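The first thing I learned about mascot work is that you can't see your own feet. The second is that the feet are enormous. I found both out in a parking lot behind the Grendach arena one November, wearing a foam moose head and being yelled at (kindly!) by Ilham Kamel, who has been inside more costumes than anyone I've ever met.

I'd signed up for her beginner weekend thinking it would be a laugh, and it was, for the first ten minutes. Then she had us do the fourth-quarter drill. You jog the stairs, you stop, you wave at a row of empty seats as if your grandmother is in every one of them, and you jog some more. I lasted four sections. The guy next to me, who used to play college lacrosse, lasted five and went to lie down on the concrete.

Ilham performs as Jugah, the moose who works home games for the Trinance minor league hockey club. She took over the suit with 31 games left in a losing season, and the arena holds 3,450 on a good night. Her first crowd was 335. "I met every one of them," she told me. "Some of them twice."

What I didn't expect was how much of the job is reading people. You get maybe two seconds to decide whether a kid wants a hug, a high five or for you to go far, far away. Ilham drops to one knee, turns a little sideways and waits. If the kid comes over, great. If not, she waves and moves along, and the parents relax. She never grabs anybody's hat. She has strong feelings about mascots who grab hats.

Then there's the suit. Hers was built by a little shop called Tovix and cost $2,675, and she talks about it the way my uncle talks about his truck. The head gets sprayed out after every game, the gloves are washed separately, and there's a fan in the left antler that sounds like an angry bee.
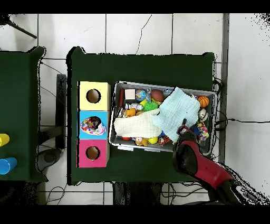 Props are where a mascot's personality really comes out, and Ilham likes hers soft, bright and readable from the cheap seats. That's the part I got hooked on. I went home and started looking at ordinary kid stuff in a whole new way – a sky blue box with something polka-dotted spilling out of the hole in its top, say, is half a comedy routine already. Pull the fabric out slowly, look shocked, stuff it back in, look around for witnesses. I tried it in my kitchen with a dish towel and a coffee can and my wife didn't laugh, but she did stay to the end.

I went back to see Jugah work a real game last month, from a seat by the visitors' penalty box. They were down three goals and she was doing the stairs again, the whole lower bowl, stopping to wave at everybody's grandmother. I waved back. I'm signed up for the intermediate weekend, and I've been practicing on the stairs at work.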